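The Arm Learns the Kitchen First

Robots at work. 04/12/2024

Six in the morning at the Clukeck meal plant in Dristport and the prep line is already loud. Trays going down, somebody shouting for more parsley. Over by the cold store, Zinhle Van Wyk opens a refrigerator door, takes out a tub, shuts the door with her hip. Then again. Then again. She has done it for most of her working life and her right shoulder lets her know.

That job is going. Not the whole job, just the fetching. By the end of December a robot arm will stand at station 3 and do the doors and the tubs, and Van Wyk will move to what the company calls line lead. More money, a little. More screens, a lot.

"I don't miss it yet," she says. "Ask me when I've been sitting down for a month."

The plant sends out 3,309 meals on a normal day, to schools, two hospitals, a handful of offices. Small rooms, old building, no space for the big conveyor stuff you see in the videos. So when Clukeck went looking for automation it went looking for something that could use the kitchen it already had. Doors, drawers, handles. Things made for hands.

They ended up with Jarix, a nine-person outfit upstairs from a tile shop. Rajitha Siriwardena runs the software side and talks fast. His team does most of the training in simulation, in a set of made-up kitchens they call Oshima. Home kitchens mostly. Cheaper to build and the handles are harder, he says, and if the arm can cope with a family fridge then the plant's big plain doors are a day off.

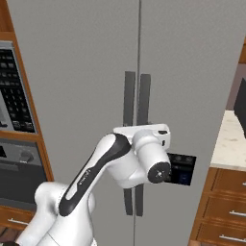

Fridge practice in simulation. Two long handles side by side, one arm.

Every door is a try, and every try gets scored. Reach, grip, pull, don't hit anything. Siriwardena's people ran 1,164 tries on double doors alone before anyone at the plant was asked to stand next to the real machine. Bad ones get watched back over lunch. Chaminda Dissanayake, the youngest on the team, keeps a list of the worst on the whiteboard. He will not say what is at number one.

The real arm arrived in a crate on a Monday and teh first week was rough. It was slow. It stopped dead whenever a person leaned in, as it should, and on a busy line a person leans in all the time. People started walking the long way around. Output dipped. A few of the older hands were pleased about that, and said so.

Felicja Kaczmarczyk is the shift rep and she was against it from the start. Less against it now, but still not for it. Her questions were plain ones. Who gets moved, who gets trained, who signs off when the thing stops at five in the morning and no one from Jarix is picking up? It took three meetings to get the answers on paper. No layoffs for two years. Training on paid time. A red button every worker is allowed to hit, no form to fill in after.

"The button was the one they argued over," she says. "Think about that."

Of the 70 people on the floor, most will never touch the arm. What changes for them is the rhythm. The fetching used to be where you got a breather, a walk to the cold store and back, a word with someone on the way. Now the tubs just come. Breaks have been made longer to make up for it, on Kaczmarczyk's push, and managment is watching how that goes.

Plant manager Fereshteh Shirazi wants a second arm next year if the shoulder complaints come down. Sore backs and shoulders cost her more shifts than the flu does. She also wants the first one faster, and she wants the cold store shelves relabeled, and a new floor by the sinks.

Van Wyk had her first training day last week. She hit the red button twice, once to see what it felt like.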